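Working rules for cloth tasks, second pass

Our written standard for hand-held gripper work on garments now runs to 2 pages. Most of it concerns contact. Both pads must be on fabric before a grip is logged, and the bedding underneath must stay out of the jaws. Wael Abdelaziz wanted a limit of 200 takes per garment, and I have kept it.

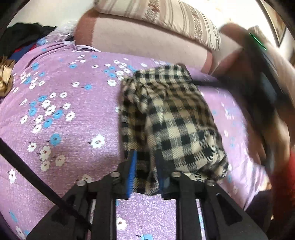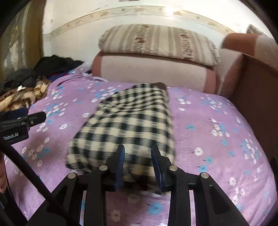 Checked cloth on the floral sheet, gripper closed on it in both.

Patterned on patterned is permitted - the rule only asks that the garment differ clearly in colour from the bedding. Samah Ait Ali would prefer plain sheets throughout. I disagree, as homes are not furnished that way.

Pads are to be wiped at the start of each batch and checked for play at the pivots. The naming rules are unchanged from December.

97 shares
2 comments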